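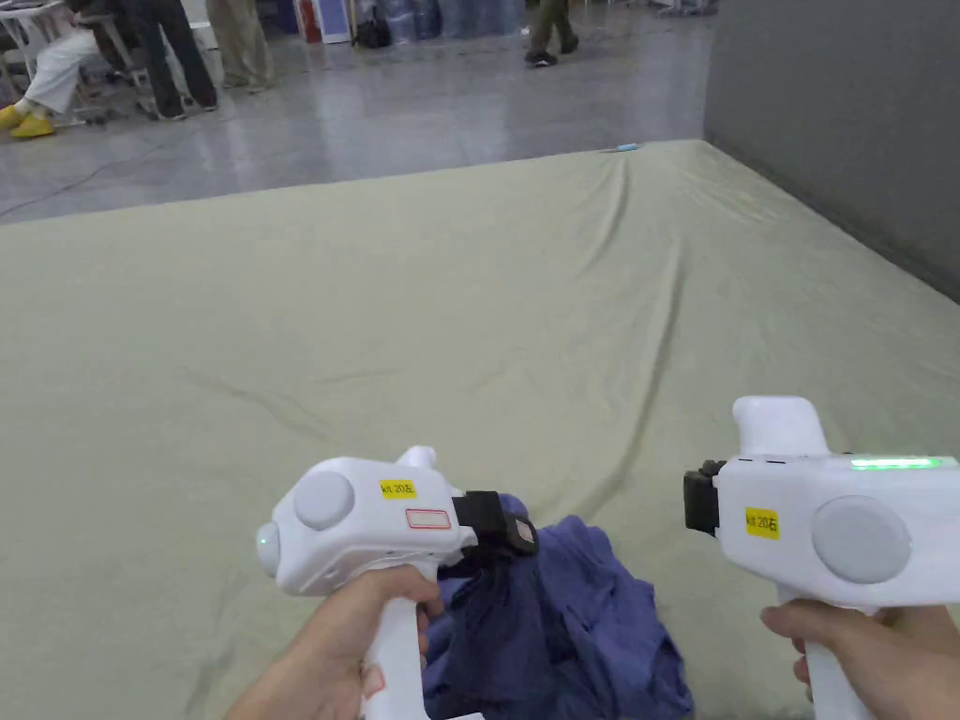 Slide 1. Blue-violet cloth on a sage-green sheet.

Good morning. My name is Primo Caruso and I look after the linen side at Melis, where we wash for small hotels and guest houses. I have 15 minutes, so I will speak only about musty smell in stored bedding.

Last June we checked 1,841 stored pieces for one client, Stallwood. Of these, 307 had a smell. (Wait here, let them read the numbers.) Most of the 307 had no stain at all. They had been folded too early, when the hems were still a little damp.

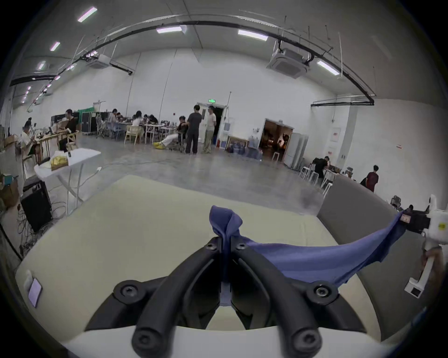 Slide 2. Holding the cloth at two points.

The hem has several layers and it dries last. Please teach your staff to touch the hem and not the middle. If it feels cool, it goes back on the line or in the dryer.

Second point, softener. We used too much of it for years. It leaves a film on cotton, and the film holds the smell. Now we use none on towels and half the old dose on sheets. (Say that the guests did not complain.)

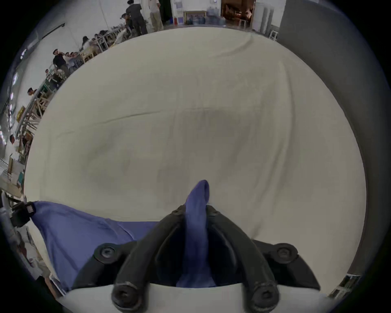
Bad smell also comes from the closet. Plastic boxes with tight lids are not good for cotton that will stay there all winter. We prefer open shelves, with a hand's width free behind the pile. Before you put a sheet away, spread it flat one time and look at the creases. A long crease across the middle, like the one on the white sheet on this slide, is a good line to follow with your nose. Old folds keep the smell longest. If you find it there, wash the sheet again, and do not spray perfume on it.

Questions. Somebody will ask about vinegar. Answer: yes, in the rinse, a small cup, never together with bleach.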